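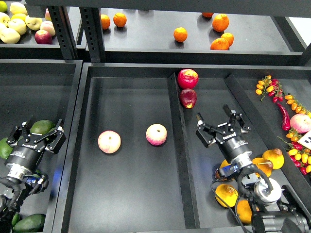

Apples to the left, oranges to the right.

Keeping a Gaming Laptop Cool: notes for my talk
By Hortensia Sotelo
April 26, 2020

Start by thanking everyone for dialing in, and ask people to mute if they've got a fan running (on this topic, they probably do!). Mention that I'm speaking as an owner and tinkerer with no connection to any manufacturer, and that Kevin Salazar is watching the chat for questions.

Tell the story of my Tuvari. I bought it secondhand in November, a heavy old thing with a graphics chip that was a big deal in its day, and for the first couple of weeks I was just thrilled with it. Then the stutters began. A game would run beautifully for ten minutes, then drop to a slideshow, then recover, then drop again, and I spent far too many evenings reinstalling drivers before I thought to look at the temperatures.

Slow down for this part, people got lost in rehearsal. When the processor gets too hot it lowers its own speed to protect itself. That's throttling. The chip is fine and the game is fine, and you'll see it plainly if you leave a monitoring program open and watch the clock speed fall as the temperature climbs. 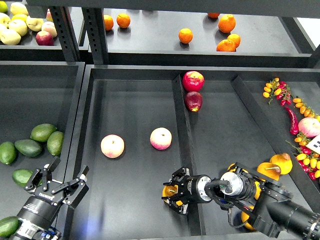
Fruit and vegetables in shallow bins on dark gray shelving.

Cleaning. Power off, unplug, battery out if it comes out. Hold the fan blade still with a toothpick before you use the canned air. Short puffs. On my machine the bottom panel had 5 screws, and one of them hides under a rubber foot, which Yeison Ríos found after I'd nearly cracked the plastic trying to pry it loose. (Thank you, Yeison!) Show the lump of dust if there's time. It looked like felt.

Thermal paste. Say clearly that this is optional and that it may affect a warranty. A pea-sized dab is plenty. I used the Werketti paste that came in the small syringe, and I don't think the brand matters nearly as much as getting the old stuff off properly.

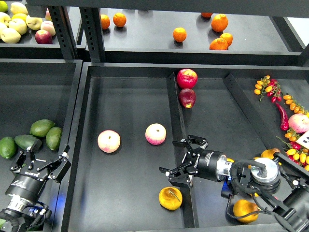
Top shelf with seven oranges.

Cooling pads. I know half of you came for this! I tried the Huaranga with 2 fans and it took the edge off, but propping the back of the laptop up on a pair of bottle caps got me most of the way there. Fan speed on the pad reads 3,000 on the little display and it's loud at that setting, so bring headphones.

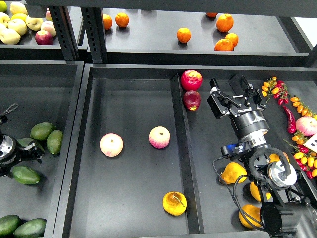 Airflow inside the case is the last topic, and the one I'm fondest of. Most of the heat trouble in a thin laptop comes from parts being packed close together, with the processor and graphics chip often sharing a single heat pipe. Think of the pile of apples in that bin on the left, next to the one orange sitting alone near the middle of its shelf. The orange has air all the way around it, and an apple deep in a pile has mostly other apples. Put your two hottest chips in the pile and you can see why a long gaming session wears the cooling down. Then go on to capping the frame rate, which costs nothing, and undervolting, which needs a patient afternoon.

If we're running late, skip undervolting and send people to my write-up. Questions with Kevin. Remind them the Tesamard meetup group will be doing one on keyboards next.

Comments

Khairul Mangundap: Enjoyed this very much. Did the frame cap on my old machine right after the call and it's so much quieter.

Mercedes Ospina: Does the bottle cap trick work if the vents are on the sides?

Hortensia Sotelo: Mercedes, it can still help if the intake is underneath, so turn it over and have a look!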